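Bread basket

A bread basket is a shallow container used to carry bread to the table and to hold it during a meal. The term covers open baskets for rolls and slices, lidded baskets for keeping bread overnight, and, in some regions, the larger baskets in which loaves were once carried home from a shared oven. It is also used loosely for a farming region that produces much of a country's grain, a sense treated separately.

Etymology and terms

The English term is a plain compound and has been in use for several centuries. Many languages make no distinction between the basket used at the table and the one used in the kitchen. In the trade, a table basket is usually listed by shape (round, oval, boat or rectangular), while baskets used for raising dough are called proofing baskets or bannetons. The two are often confused in shops. A proofing basket is made to shape soft dough and is normally tightly coiled, often with a cloth liner, and it is not washed with soap. A table basket has a looser weave and is not meant to touch raw dough.

Form and construction

Most table baskets are low, with a base wide enough to stay steady when passed from hand to hand. The sides may be straight or flared. A flared side makes it easier to reach the bread and lets empty baskets be stacked, and for this reason it is the usual form in restaurants. Rectangular baskets take up more room on a small table than round ones but suit sliced loaves and long rolls.
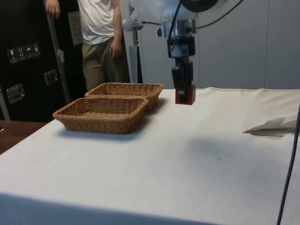
Two rectangular wicker baskets with flared sides and rolled rims.

The rim, called the border by basket makers, takes the most wear. It may be rolled, plaited or bound with a separate strip. A rolled border is made by bending the upright stakes over one another in turn until the ends are tucked away. When a basket fails, it is usually at the border or at the corner where the side meets the base, and a loose end at either place can be trimmed and tucked back if it is noticed early.

Materials

Willow is the traditional material across much of Europe. It is cut in winter, sorted by length, and either dried with the bark on or stripped to give a pale rod. Dried rods have to be soaked before weaving. Rattan, a climbing palm from Southeast Asia, became common in the basket trade through imported furniture cane. It is sold as round core or as flat strips and is more even in thickness than willow. Straw, rush, split wood and folded palm leaf are also used.

Plastic strand woven to look like rattan is now widespread in catering. It can be washed in a machine and dries quickly. Wire baskets are common in cafes and are nearly always used with a paper or cloth liner, as crumbs fall straight through them.

The word wicker refers to the method of weaving and can be applied to any of these materials. It is often taken to be the name of a plant, which it is not.

Liners and covers

A cloth is usually laid in the basket before the bread. It catches crumbs, keeps the bread from picking up splinters and, when folded over the top, holds in some warmth. Linen and cotton are both used. Cotton is cheaper and softer, while linen sheds less lint onto a crust. Some households keep a cloth only for this purpose, often embroidered along one edge so that the decoration hangs outside the basket.

Fresh bread gives off moisture as it cools. A loaf wrapped while still hot will soften at the crust, and a damp cloth left in the basket can cause mold on both the bread and the weave. Bakers generally advise cooling on a rack first.

Table customs

In many parts of Europe the basket is set down before any other food and stays until the plates are cleared. Whether diners help themselves or wait for the basket to be passed varies by household. At formal meals it is normally passed in one direction, and each person takes a piece and moves it to a side plate before breaking it. Cutting a roll with a knife is discouraged in most older etiquette books, though few people now pay attention to this.

Restaurants differ on whether bread is free. Where it is charged for, it may appear on the bill as a cover charge or as a separate item. The practice of leaving a basket on the table unasked and then charging for what is eaten has been a regular source of complaint from travelers.

Bread that has been offered in a basket and returned is a problem for kitchens. It cannot normally be served again, and a large share of bread waste in restaurants comes from this source. Some places now bring two pieces per person and offer more on request. Others serve bread only when it is ordered.

The Drellholm collection

The town museum at Drellholm holds a collection of 126 bread baskets, most of them from farmhouses in the surrounding district. It was begun by Paraschiva Lazăr, a schoolteacher, who bought the first pieces at house sales and recorded the name of each farm on a paper tag tied to the handle or border. Not all of the tags have survived. The oldest basket with a firm date is a coiled straw piece with a fitted lid, and it is also the only one in the collection with painted decoration.

The collection was moved to its present room in August, after a leak in the former store. Six baskets were damaged and have been left unrepaired so that the inner construction can be studied. The museum's handlist, compiled by Darius Munteanu, groups the baskets by border type instead of by age. The handlist describes each one in a line or two and gives the weight of the basket empty. 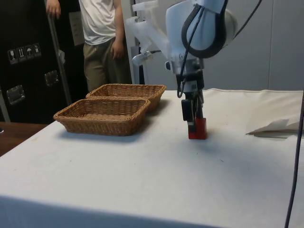
Gheorghița Ardeleanu objected that the grouping hides more than it shows: the same weaver might roll one border and plait the next, depending on what rods were left at the end of the week, and a visitor going by the list would take them for the work of two different hands. Munteanu replied in the second printing with a short note, in which he accepted the point for willow but not for straw. The grouping was kept.

A smaller set of baskets from the same district is in private hands and was shown at the museum on 17th April, alongside bread from local bakers. No catalog was issued.

Commercial production

Hand-woven baskets cannot easily be made by machine, and nearly all natural baskets on sale are still woven by hand, whatever their price. Production is concentrated where labor and raw material are both cheap. Workshops usually weave over a wooden block so that every basket in an order comes out the same size. A standard catering order may run to 1,000 pieces, packed in nests to save space in shipping.

Natural baskets entering some countries must be treated against insects, either by heat or by fumigation. Small holes with fine dust beneath them are the usual sign of infestation. Baskets showing this should be kept apart from others.

Care

Wicker dries out in heated rooms and becomes brittle. A light spray of water now and then restores some flexibility, after which the basket should be left to dry in moving air, away from a radiator. Crumbs are removed with a stiff brush. Oil and varnish are not recommended on the inside surfaces, as both can taint bread.

See also

Banneton
Basket weaving
Bread box
Cover charge
Willow cultivation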